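How the Cleltow Robot Club Puts a Lid on a Pot

You can do it half asleep. A robot needs a team of kids, a lot of Tuesdays and more than 4,000 tries.

The job: pick up the lid, find the pot, put one on the other. Shiny metal makes it harder — reflections can fool a camera.
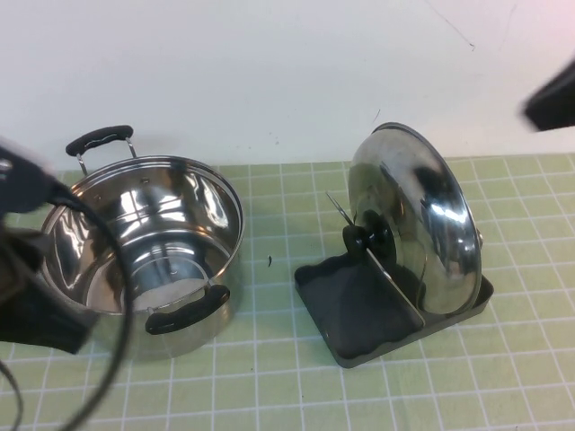

How does it see?

With a camera that rides on its arm. Ours has three round openings in a row and helps the robot judge how far away things are. It has no opinion about soup.
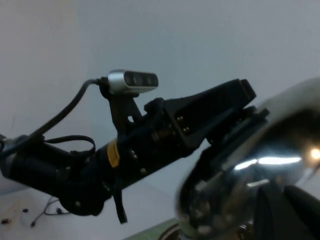 One arm, with its camera on top and its gripper at the end.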